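The Pen Drawer

My aunt left me the stationery shop at Larnholm and the flat over it, and with the flat came the drawer. It was the wide one under the window and it wouldn't open more than a hand's width, so for the first week I fished things out of it the way you'd get biscuits out of a jar. Pens, mostly. She'd run a pen shop for most of her life and then gone upstairs every evening with another one in her pocket!

The solicitor in Dranstead wanted a list of the contents by June. I told him there was a bed, a table, a kettle and 700 pens, and he wrote it down, bless him.

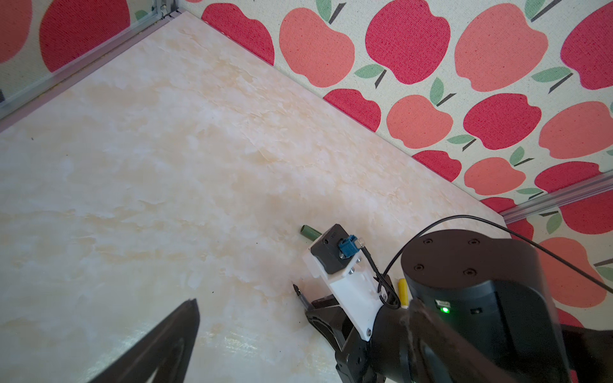 I ought to explain the apples. My aunt couldn't pass a pattern with fruit on it, and when she found one she liked she carried on until she ran out of wall. I used to lie awake on visits picking out the deep red ones from the coral ones, row after row, every one with its little dark stem and its bit of green leaf. They go right down to the edge of the pale tabletop, the marbled one with the soft orangey veins, and that was where I decided the sorting would be done. You can't lose a pen on cream. Well, you can lose a cream one.

I had rules. Anything that wrote went in the Hamann tin (toffees, long gone, still smelled of them). Anything that didn't got one more chance on the back of an envelope, and then the bin. Anything I remembered from being small went on its own, away from the others, until I'd made up my mind.

It was that last rule that did for me. I'd pick up some perfectly ordinary marker and there she'd be, pricing up birthday cards with her glasses on her head, telling me that 80 pence was daylight robbery and then charging it anyway.
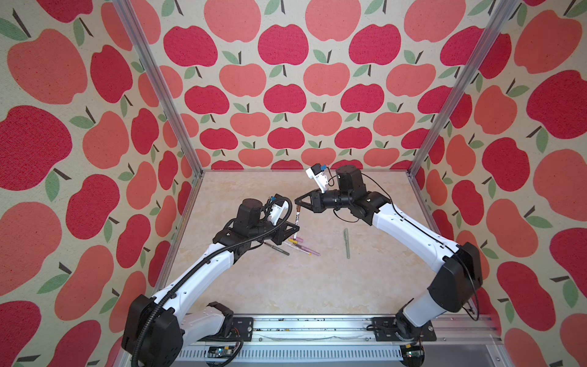

So it went slowly, is what I'm saying. I'd do a handful and make tea, do another handful and go down to see if the shop bell had gone, which it hadn't. I found a receipt for a Zeltine fountain pen, number 349 in her spidery writing, and I turned the whole flat over looking for the pen itself. I had the cushions off. I looked in the kettle. It wasn't anywhere, and I sat on the floor and was properly cross with her for the first time since the funeral, and then I had a bit of a cry and a cheese sandwich.

By the evening I was down to the last few.

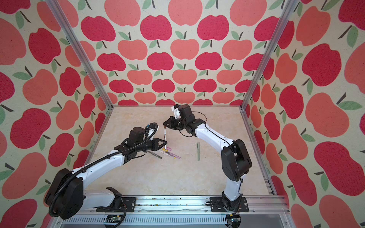
My aunt always said that you should never ask a person their favourite colour, you should put some pens in front of them and see where the hand goes. She did it to customers. She did it to the man who came about the gas. I'd have sworn mine would go to the purple, the see-through one, as I was mad for purple at nine and wrote all my thank-you letters in it. And there was the white one with the yellow end, very sensible, just the thing for labels. But it was the pale green I wanted, lying by itself over to the right with its clip still on, and the funny thing is that I couldn't remember it at all. It hadn't got a story. I tried it on the envelope and wrote the date, 5/31/19, and then my name, and then hers underneath.

The rest went in the tin. I took the green one down to the shop and put it by the till, and in the morning somebody tried to buy it.

"It's not for sale," I said, in exactly her voice, and sold them 3 biros and a card with a pear on it.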